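**Household dust** is the fine, loose material that settles on floors, furniture and other surfaces inside buildings. It is made up of textile fibres, skin flakes, hair, soil carried in on shoes, soot, pollen, cooking residue and fragments of insects. The mix differs between houses and changes with the season.

## Composition

Mineral grit makes up a large share of the dust near outside doors, particularly where the street or driveway is unsealed. In bedrooms the share of fibre from bedding and clothing is higher. Houses near the coast may also have salt in their dust, and houses heated with wood usually show more ash and soot through winter.

The Zendley survey collected vacuum-bag samples from 1,877 homes and sorted them by room and floor covering. Its authors put the main differences down to three things: the distance from the door to the nearest unsealed ground, the kind of flooring, and whether a dog or cat slept indoors. The age of the house had little bearing on the result once draughts were allowed for.

## Removal

Dry methods include sweeping, vacuuming and wiping with an untreated cloth. Sweeping lifts the finer particles back into the air, where they may stay for hours. A damp cloth holds more of what it picks up, though it is unsuited to unsealed timber, some papers and electrical goods.

Keyboards, camera bodies and model work are often cleaned with a hand-squeezed rubber blower or with gas from a pressurised can. Both move dust without collecting it, so the area around the object is normally wiped or vacuumed afterwards. Canned products are used in short bursts with the room ventilated. Many contain flammable propellants and should be kept well away from flames and heaters.

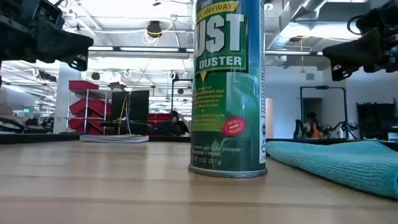

*An aerosol duster on a light wooden tabletop.*

Feather dusters were standard in colonial households and remain in use for cornices and picture rails. Lambswool types hold dust somewhat better and are shaken out outdoors – a job traditionally done in the morning, before the wind got up.

## Floor coverings

Carpet traps particles between its fibres and releases some of them when walked on. Hard floors hold less, but what lands on them is more easily disturbed by draughts and foot traffic. Doormats inside and outside the main entrance cut down on soil reaching either kind.

In the Purves trial, 104 carpeted rooms were vacuumed on a fixed timetable for 8 months. Dust on shelves and tabletops fell noticeably where the carpet was done twice a week, and rose again in October, when windows were being left open. 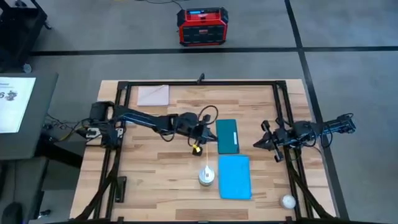
Flora Moncrieff has disputed the trial's reading of the October figures, arguing that the rise began before the windows were opened and is better explained by the change from winter to summer bedding. She has also said that shelf dust tells us very little about what is in the carpet.

## See also

- Dust mite
- Doormat
- Vacuum cleaner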